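29 May 2018

Dye bench, Ratville. Second week on the madder.

Fouad Abdel Hamid came back from the Fledovent open day convinced that their new mordant powder (Prulero, sold in brown paper bags with no ingredients list worth the name) gives a deeper red from the same weight of root and cuts the simmer in half. I said I would believe it when I saw it on our own wool. He said that was the attitude that had kept us on alum for ever. Fine. Alum has a long record and costs next to nothing.

What they claim, copied from the leaflet so we can hold them to it: "richer, faster colour with no pre-soak". Richer than what is not stated. Faster than what is not stated either. There's a swatch stapled on, lovely brick red, but no word on the fibre, the water or how much root went in. I could get that colour with alum too if I was allowed to double the madder and keep quiet about it.

Set up as follows. One cone of the undyed two-ply, wound into small skeins of the same length, all scoured together on the same afternoon so nobody can blame the grease. Half to alum at our usual strength, half to Prulero at the strength on the bag. Ground root from the one sack, the old one, stirred up well first. Tap water for everything. I know the tap water here is hard and I know madder likes that. Both sides get it, so it cancels out, or near enough.

Total root weighed out for the whole trial was 149 g, which used up the end of the sack bar the dusty bit. I don't want to open the new sack until this is finished. Different harvest, different red, and then we'd be arguing about that as well.

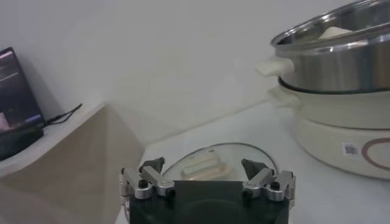 Temperature is where I think most of these miracle results come from. Madder goes brown if it gets too hot, everybody who has ruined a pot knows it, and a mordant tested in a gently kept bath will look marvellous beside one that somebody let boil. So lids matter more than they get credit for. A clear glass lid like that one, with the boxy cream handle, would be my choice for every bath we run, as you can watch for bubbles without lifting it and dumping the heat. Our other pans have solid lids and I don't trust any reading taken from them, mine included. If we do a second round I want glass on all of it.

Holding point was 60 degrees for both sides, checked with the long thermometer, not the clip one, which has read low ever since it was dropped in the indigo. I let the alum bath go the full 90 minutes as per our sheet. Prulero bath I split: one lot out at the halfway mark as the leaflet says, one lot left in to match the alum. Without that third lot the comparison means nothing, as you can't tell whether you are testing the powder or the clock.

Results, skeins rinsed and dried indoors, away from the window:

Alum, full time: our normal red, slightly orange. No surprises.

Prulero, half time: paler. Fouad says "softer". It is paler.

Prulero, full time: a shade deeper than the alum, I'll give it that. Also bluer, and the wool feels harsher in the hand. I had Fouad feel them with his eyes shut and he picked the harsh one out too, though he put it down to the rinsing.

So there is an effect. My guess is a bit of iron or copper in the powder, either of which would darken a red and cost the makers very little. I've asked Fledovent what is in it and had a cheerful reply that it's a "traditional blend". That isn't an answer, and I'm not tipping the spent bath down the yard drain until I get one. It is in the lidded tub by the sink, labelled. Please leave it there.

Fouad's objections, noted for fairness. The bag says soft water is best, in small print, on the bottom fold. True, I missed it. He also thinks the old root is tired and would flatter nobody. Possibly, but then the alum did all right with it.

My own objections to my own trial: 2 skeins per treatment is not many. The winding was done by hand and I wouldn't swear to the tension. I judged the colours knowing which was which, so next time somebody else ties the labels on and I look at them blind, in daylight, before lunch.

Cost. Their price list works out at some 3280 a year in the local money if we moved the whole red range over, going by last year's orders. The alum line in the same accounts is small enough that I had to hunt for it. For a shade deeper and a scratchier yarn I can't see the sense in it. The knitters at Noh already grumble if a batch is the least bit rough, and they send it back at our expense.

To do:
Wash test, all three, same soap, same bowl, a scrap of white wool tied in with each to catch any bleed.
Light test. Half of each skein under card, half on the south sill. Leave it alone until the end of summer, no peeking.
Repeat the full-time baths with rainwater from the butt, if it rains.
Try alum with a pinch of iron after the bath. If that lands on the same bluish red, we know roughly what we'd be paying for.
New probe for the clip thermometer or bin it.

Fouad wants it written down that he still prefers the Prulero red. Written down. He preferred the onion skin yellow too, and that had gone beige by the autumn.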